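September 23, 2019

Monday, and I am writing this with my feet up on the radiator, which isn't even on yet. January feels a long way off but my toes disagree.

So the great sorting-out has begun! Ifeoma Dauda called before breakfast to say she'd have the van until the 28th and did I want anything taken to Skaltness, and I said yes before I'd thought about what. Typical me. I have been saying since January that I own too many dishes for one person, and then I go past a market stall and come home with another one (the Perkon stall is the worst for this, they always wrap things so nicely).

I started with the shelf over the sink and it went badly. I'd pick up a cup, decide I could live without it, remember drinking something nice out of it, and back up it went. Two hours of that! By lunch I had one chipped saucer in the giveaway box and a headache. Nnamdi Shehu phoned in the middle and told me to stop going shelf by shelf and just put things out on a table all together, kitchen stuff and everything else, and see what I missed when it was gone. He moved house with 30 boxes once and thinks he's an expert. I was a bit short with him, which I'll have to make up for.

But I did try it his way. The white table does make everything look different. The steel bowl is staying, no argument, it shines like new and I use one like it for bread dough, salad, popcorn, you name it. The orange and white one I keep changing my mind about — it's cheerful, and it's the right size for soup, but it doesn't go with a single other thing except the orange plate in the wicker basket. 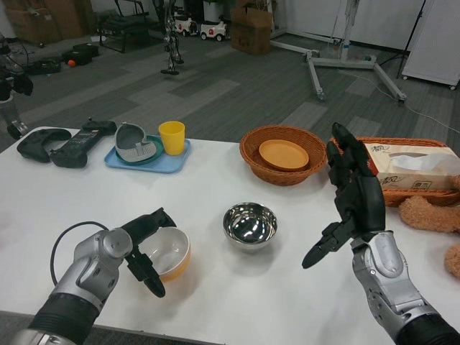

The yellow cup can go to Ifeoma if she wants it, she likes a bright cup in the morning. The baskets I want to keep, even if the plates all leave, because a basket can hold anything and then you don't have to look at it. And the teddy bear is not up for discussion. I told Nnamdi that on the phone and he laughed for a good long while.

Supper was toast and the last of the Abubakar lentils, eaten standing up. I looked up what a new dish rack would cost and they want 70 for the one I like, so that can wait till after the move-out of the dishes, when I might only need half a rack anyway.

Must call Ifeoma tomorrow about the van and ask if she still has my big casserole. I think she's had it since her birthday.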